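Sumgate Technical Institute
Workshop Services > Guides > Personal equipment

How to Wash, Check and Store Knit Work Gloves

Guide 108
Last reviewed Wed 6 May

This guide applies to all knit gloves issued from the Sumgate stores, with or without a coated palm. It does not apply to leather gloves, welding gloves, disposable gloves or gloves rated for chemical handling. Users of those items should follow the instructions supplied with them.

Before you begin

Read the care label sewn inside the cuff. Where the label and this guide differ, follow the label. If the label is missing or can no longer be read, return the pair to the stores counter and ask for a replacement.

Gloves that have been in contact with solvents, fuel, resin or an unknown liquid must not be washed. Place them in the lidded metal bin beside the Trokard workshop entrance.

You will need:
a mesh laundry bag with a working zipper
mild liquid detergent, without bleach or fabric softener
a soft brush
a clean, dry towel
a drying rack

Washing

1. Shake each glove outdoors or over a waste bin to remove dust, metal chips and loose fibers. Wear a second pair of gloves if chips are present.
2. Turn the cuffs down and brush the palms and fingertips lightly. Do not scrape the coating with a blade or wire brush.
3. Place no more than six pairs in each mesh bag and close the zipper. Do not mix pairs from different departments.
4. Wash on a gentle cycle in cool water. Use half the amount of detergent recommended for a full load.
5. Run a second rinse. Detergent left in the knit can irritate the skin.
6. Remove the gloves as soon as the cycle ends and press them flat in the towel. Do not wring them.

A single pair may be washed by hand in a basin. Put the gloves on, rub the palms together in soapy water as if washing your hands, and rinse under the tap until the water is clear.

Drying

Lay the gloves flat on the rack with the fingers straight. Turn them over once the upper side is dry. Do not use a tumble dryer, a radiator or a heat gun, as heat may shrink the knit and cause the coating to crack. The drying room in the Skirkano building is open to all departments during normal hours. Label your rack with your department code.

Checking

Inspect every pair in good light before it goes back into use. Put each glove on and spread the fingers. Withdraw the pair if you find any of the following:

a hole, ladder or pulled thread at a fingertip or between the fingers
coating that has peeled, hardened or become sticky
a cuff that no longer grips the wrist
a shrunken finger that restricts movement
a smell that remains after washing

Do not repair gloves with tape, glue or thread. Withdrawn pairs are recorded at the counter on Form 7, and both gloves are surrendered even if only one is damaged.

Storage

Store dry gloves flat, in pairs, away from direct sunlight. Do not roll one glove into the other, which stretches the cuff. Keep sizes separate and place freshly washed pairs at the bottom of the stack so that all pairs wear evenly.

Loan pairs must be returned by the last working day of the term. The next full stock check takes place in February, and departments should return unused pairs before that date.
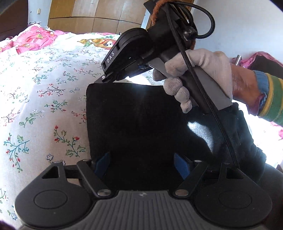

M. Tkachuk
Workshop Services Coordinator

Requests for printed copies of this guide, or for a replacement care label chart, should be made in writing to the stores counter. Please quote the guide number.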